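Plevent is looking for sketch writers and performers for its new comedy show 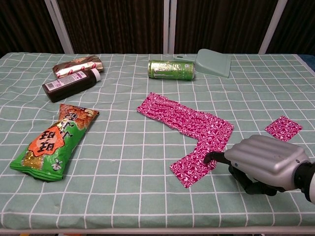 A table with a pale green cloth, with a bottle and a snack wrapper on it.

Plevent is a small production company in Saltanmont. We make comedy for radio and the internet, and we are now preparing the first season of "Altolgate", a weekly sketch show in English. The season has 7 episodes, and each is recorded in front of a live audience of 75 people.

For this season we want to find new writers and also performers who did not work with us before. You do not need an agent and you do not need a diploma. Last year we received more than 300 scripts for our pilot, and two of the best came from persons who had never sent a script to anybody.

What we are looking for

Writers: please send two short sketches, each of maximum 300 words. They can be about family, work, neighbors, travel, the weather, or anything else that you find funny. We do not take political material for this show, because the episodes are recorded several weeks before they go out and it gets old quickly. Please do not send songs.

Performers: please send a video of up to three minutes in which you play at least two different characters. A phone video is fine. We listen first to the voice, so check that the sound is clear. An accent is welcome. Most of our team has one.

You can apply for both roles, but then send two separate emails.

Conditions

You must be 18 or older and able to come to Saltanmont for the rehearsals and the recordings in July. Writers are paid for every sketch that is recorded, also if it is later removed in the edit. Performers receive a fee for each episode and the travel costs by train or bus. We are sorry that we cannot pay for hotels, but Paraschiva Bogdan in our office keeps a list of cheap rooms and will gladly share it.

How we choose

All the scripts are read by our head writer, Zamfira Cozma, and by the script editor, Raimo Nieminen. They read them without the names. The videos are watched by the director, Traian Stoica, who will then invite a smaller group for a reading at the Ene Theater. Everybody gets an answer, but we do not have the time to write detailed comments for each one.

How to apply

Send your material by email to Radu Munteanu, producer, before the end of May 2025. Write "Altolgate writer" or "Altolgate performer" in the subject line, and add your phone number and the town where you live. Scripts should be in PDF. For videos please send a link, as our mailbox refuses large files.

Contact | © Plevent | Back to top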